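Cleaning scuffed grey bins — worth it or just replace?

Laltik Storage & Workshop forum > Benches and bins

skarkley_tess
Posts: 531
I've got an open-topped grey bin that lives on the bench and the floor of it has gone dark and smudgy. Dish soap did nothing. Is there a way to get it back to an even colour, or is that just wear?

Bukola Tamuno
Posts: 1,608
Is it marks sitting on the surface or scratches with dirt in them? Run a fingernail across. If it catches, you won't get it all out. Can you post a photo?

skarkley_tess
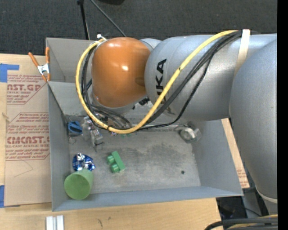 Grey bin on the wood bench, dark smudging across the middle and right of the floor.

Bukola Tamuno
Scuffs plus grime, I'd say. Baking soda paste, leave it 5 minutes, soft brush, rinse. Do it twice before you judge it.

plotum_hc
Disagree. Baking soda is an abrasive and you'll dull the floor even more. Melamine sponge, light pressure, and stop when the colour stops coming off on it.

Bukola Tamuno
A melamine sponge is an abrasive too. I've done 3 bins with paste and they came up fine.

T. Swai
Why bother? It's a bin. Put a cut piece of rubber mat in the bottom and swap it when it gets grubby.

skarkley_tess
Fingernail catches in a few spots on mine. I'll try the paste on one corner first — the mat can wait until I've seen how that goes.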